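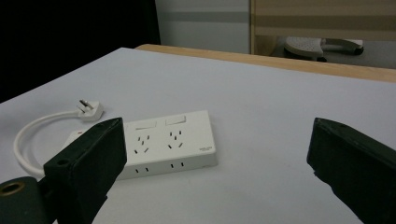 Monday's demonstration at Brokton is confirmed for 3 pm in the Bulladden workshop, and I have settled the task order. Plug insertion goes first. The strip is the white one with two switches and two multi-pin sockets, each socket under its own switch. Its own plug must stay on the table behind it with the cord looped off to the left, so the strip is never energised while visitors are present. White housing on a white top gives poor edge contrast, and the segmentation relies mainly on the black slots. I would like to keep the table as it is, as the 900 training episodes were collected on that surface.

On Tue points raised by Agnes:

> From: Agnes Gourlay
>
> Three questions before I send the visitor notes out.
>
> 1. Do both fingers need to be the dark green ones? Svatopluk has a lighter pair from Štefanec.
> 2. How long is one cycle, including reset?
> 3. Elie says the strip creeps when the plug goes in at an angle. Are we clamping it?
>
> Marama is bringing a group from Flullico and they will ask about the failure rate.
>
> Agnes

1. Yes. The lighter pair has a different tip radius and has not been calibrated. Please leave it in the drawer.

2. 45 seconds, with a manual reset. Elie will do the resets and I will run the console.

3. No clamp. Two strips of non-slip tape under the housing held in Friday's trials with the approach angle limited in software. If it still creeps, we stop the run and re-seat the strip by hand.

For Marama's group: the log holds 2042 insertion attempts, and I will have the breakdown by failure mode on the second monitor. Most of the failures are angular misalignment of the earth pin. Please don't quote a single percentage in the notes. The figure differs between the left and right sockets and I would prefer to explain it at the bench.

Visitors stay behind the yellow line while the arm is powered. Svatopluk has the second e-stop. Could someone check that the workshop projector takes HDMI?

Trinity Greenberg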